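Narrow work tables: is the Brivetti as solid as they claim?
Shop Furniture and Benches > Tables

planed_flat
Posts: 1,487
26/03/2020

I have read the Brivetti page for their narrow work table four times now and I still don't believe it. They claim 742 pounds "evenly distributed" on a table with four legs and a top you could reach across without stretching. Evenly distributed how? Sandbags? I don't have 742 pounds of anything that sits evenly.

They want $252 for it before shipping. The photos on the product page all have a plant and a mug on the table, so all I know is that it holds a plant and a mug.

Does anybody own one and use it for standing work? I don't care how much it holds up. I care if it sways when I lean on it and pull a hand saw or a roll of packing tape.

kettleblack
Posts: 11

The load number is for the legs pushing straight down. Four decent legs will take a huge load straight down. Sway is a different problem and they don't publish a number for it. None of these companies do.

Oston_Joe
Posts: 742

I had the Oston version before this one came out. Same idea, narrow top, legs at the corners. It was fine for sorting mail. The first time I planed a board on it, it walked across the floor. I ended up screwing it to the wall and then it was a shelf with opinions.

I'd want to see a real photo of the underneath before spending anything. The catalog shots are all from the front at eye level, and I have my doubts about why.

Nobuhle Mokoena
Posts: 252

I have the Brivetti. We've used it since November and I'd call it OK, maybe a bit better than OK. I don't lean on it with a saw so I can't settle that part for you.

Some things the page doesn't tell you. The color is called "white" and it isn't. Next to a sheet of printer paper you can see the green in it. It doesn't bother me, but if you are matching it to something, order the sample chip first. And the legs are black whether you want black or not.

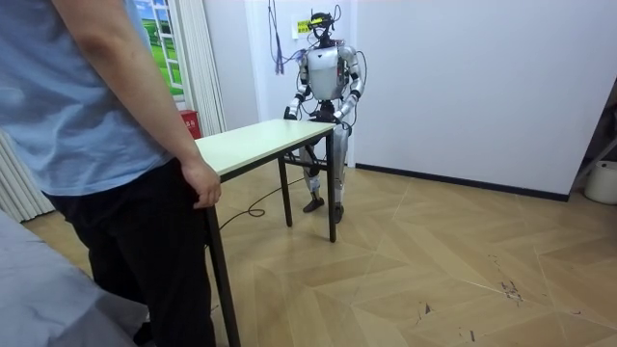
Our Brivetti table, pale top on black legs.

It goes together with one size of hex bolt, and mine came with two bolts short in the bag. They mailed the spares without a fight. Tighten everything with the table standing on its feet. I did it upside down the first time and it rocked on one corner until I loosened it all and started over.

planed_flat
Posts: 1,487

Thanks, that's more use than their whole website.

You're right on the green. I'd have called that the color of a hospital corridor. The page calls it "crisp white" and I had been thinking of sending them a ruler and a dictionary.

What I was looking for is the crossbar, and I see one going between the legs at the far end. Is there one at the near end too? And does anything run down the long side, low, between the end pairs? I can't tell from there.

Nobuhle Mokoena
Posts: 252

One at each end. Nothing low on the long sides, only the frame right up under the top.

planed_flat
Posts: 1,487

That is what I was afraid of. So the ends are tied together and the long direction depends on the corner joints at the top. Lean on the end of it and all four legs want to go over together.

kettleblack
Posts: 11

You're guessing. A deep frame under the top with two bolts per corner can be plenty stiff. I built a packing bench that way and it doesn't move. If the frame is deep enough the joint does the work, and you get to keep your knees.

Oston_Joe
Posts: 742

How deep is yours though? Mine had two bolts per corner as well. They loosen. Every time you push, the bolt works in its hole a little, and a few months later you are back under there with the wrench. I'd bet money Brivetti's is the same bracket from the same supplier as Oston's.

kettleblack
Posts: 11

You'd bet money on a bracket you haven't seen.

Oston_Joe
Posts: 742

I've seen the bracket on mine plenty. From underneath, on my back, with a flashlight in my teeth.

rubberfeet
Posts: 11

Has anyone looked at the Koster? Same price range and they put a low bar across the back. It is ugly and you kick it, but it's there.

I looked at the Besel too, and gave up. Their page says "engineered rigidity" and then gives the thickness of the top as "generous." I wrote and asked for the thickness in inches and got a link back to the same page.

planed_flat
Posts: 1,487

"Generous" is a good one. I'm going to start selling boards that way.

The Koster has been on my list, but the top has a rounded front edge and I can't clamp anything to it. I asked them if they'd sell one with a square edge. They said it was rounded for comfort. I am not planning on sleeping on it.

Nobuhle Mokoena
Posts: 252

I went and tried it for you. Both palms on the short end, pushed as if I was moving a refrigerator. There's a little give, then it stops. From the long side I couldn't get anything out of it. I'm not a big person so take that as you like.

I have not had to tighten the bolts again. Joe may be right that I will.

Oston_Joe
Posts: 742

Fair enough. But "a little give, then it stops" is how mine started. Check the bolts now, while you're thinking of it. If one turns even a quarter turn, put a lock washer on all of them. The washers cost next to nothing and I don't know why they aren't in the box.

kettleblack
Posts: 11

A quarter turn on a new bolt doesn't prove anything either. Paint squashes under the head. Tighten once, mark the head and the frame with a paint pen, look again in a month. Then you know something.

planed_flat
Posts: 1,487

The paint pen is the first thing in this thread I agree with all the way.

Nobuhle, one more if you don't mind. What is the top like on the edges? Is it banded, and does the banding stay on? My last table lost a strip off the front the first summer and it took half the corner with it.

Nobuhle Mokoena
Posts: 252

Banded, still on all the way around. There's one spot near a corner where I can catch it with a fingernail. It came that way. I meant to complain and then I used up my patience on the bolts.

Bolts: I checked. Three didn't move, and one went maybe an eighth of a turn. The rest I can't reach without moving the table and I'm not doing that tonight.

rubberfeet
Posts: 11

Put a dab of wood glue behind that fingernail spot before it gets worse. Tape it overnight.

planed_flat
Posts: 1,487

OK. I'm not convinced, but I'm less unconvinced than I was at the top of the page. A table that sways in one direction only is something I can work with, if I push that end up against the wall and do my leaning the other way. I could also bolt a low bar between the legs on the back side myself, and then I've paid $252 to finish building somebody else's table.

I still say the 742 pounds is nonsense.

kettleblack
Posts: 11

It's straight down! I said that in the first reply.

planed_flat
Posts: 1,487

I know you did. I wrote to Brivetti and asked for the sideways number. Will post whatever they send back.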